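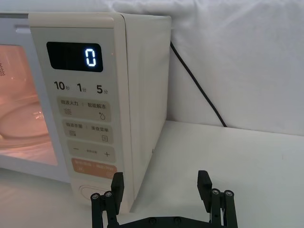 Micro-ondes avec touches en chinois : comment s'en sortir ?

Posté par Clémence_dlr dans Cuisine et petit électroménager

Bonjour à tous ! Je viens d'emménager dans une sous-location meublée (la résidence Trurnholm, si certains connaissent) et le micro-ondes de la cuisine a toutes ses touches en chinois. Il est plutôt joli d'ailleurs, blanc crème avec les coins arrondis, un Midea, mais je ne lis pas un mot de chinois et la locataire précédente, Ilgın Öztürkmen, est partie sans laisser de notice. Je lui ai écrit, pas de réponse pour l'instant.

L'écran affiche juste un 0. En dessous il y a 10, 1 et 5 avec de petits caractères à côté, puis des gros boutons les uns sous les autres, dont un avec un moins et un plus, et un autre orange pêche. Hier soir j'ai appuyé un peu partout pour réchauffer une soupe et je suis restée plantée devant comme une idiote, j'ai fini par sortir la casserole.

Ce que je voudrais, c'est savoir réchauffer une assiette et décongeler du pain, rien de plus. Et si quelqu'un a une idée pour marquer les touches sans abîmer la façade, je prends aussi, je dois tout rendre en état en octobre ! 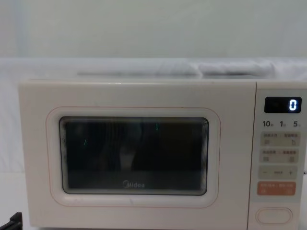
Ah et j'ai cherché la notice en français pendant une bonne heure, je n'ai trouvé que des modèles qui ne ressemblent pas du tout au mien. Merci d'avance !

Raptis

Salut Clémence ! J'ai vécu deux ans avec un appareil du même genre, on s'y fait très vite, promis. Les trois repères sous l'écran sont des durées : 10秒 c'est dix secondes, 1分 une minute et 5分 cinq minutes. Chez moi on appuyait plusieurs fois pour additionner, donc deux fois sur 1 et une fois sur 10 pour avoir 2 min 10. Essaie avec une tasse d'eau dedans (jamais à vide, hein) et regarde ce que l'écran raconte.

Pour le reste :

微波火力 : puissance du micro-ondes
智能解冻 : décongélation automatique, avec une petite goutte d'eau dessinée, donc c'est ton bouton pour le pain
微波杀菌 : stérilisation, je ne m'en suis jamais servi
美食菜单 : menu des plats

Le moins et le plus, je suppose que ça règle la valeur affichée. Le bouton orange, je parierais sur le départ, c'était le cas sur le mien, mais vérifie avec une appli de traduction, parce que c'est écrit petit et en blanc. Et le bouton ovale tout en bas, c'est pour ouvrir la porte.

Pour le pain, décongèle par petites fois et retourne-le entre deux, sinon il devient caoutchouteux au milieu (j'en ai jeté des tranches avant de comprendre...).
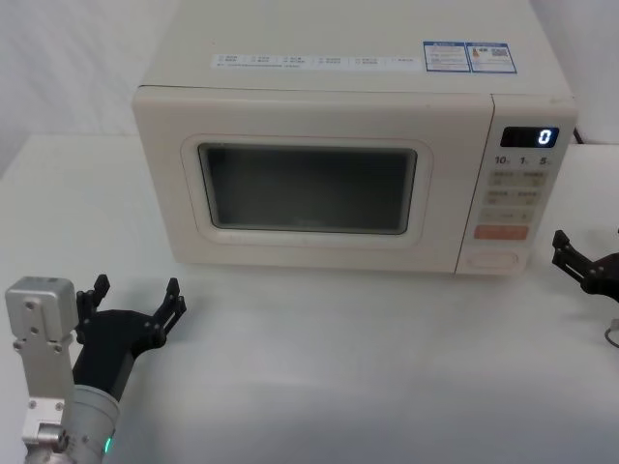

Côté étiquettes, j'avais pris du ruban de masquage de peintre, celui qui se décolle facilement, avec un feutre fin. J'écrivais « min », « décong. », « marche » et c'est tout. Évite le ruban adhésif transparent, il laisse de la colle quand il chauffe et j'ai passé un dimanche entier à frotter avec de l'huile de cuisine. Ne colle rien sur les aérations non plus.

mamie_fekisico

rachetez en un, ça coûte pas 175 euros un micro onde !! le mien a deux molettes et il marche depuis toujours

Clémence_dlr

Merci Raptis, c'est exactement ce qu'il me fallait ! J'ai recopié ta liste sur un papier que je vais scotcher dans le placard en attendant d'acheter le ruban. Pour le rachat, non, il n'est pas à moi et je n'ai pas la place d'en mettre deux :) Je teste avec la tasse d'eau ce soir et je reviens vous dire pour le bouton orange.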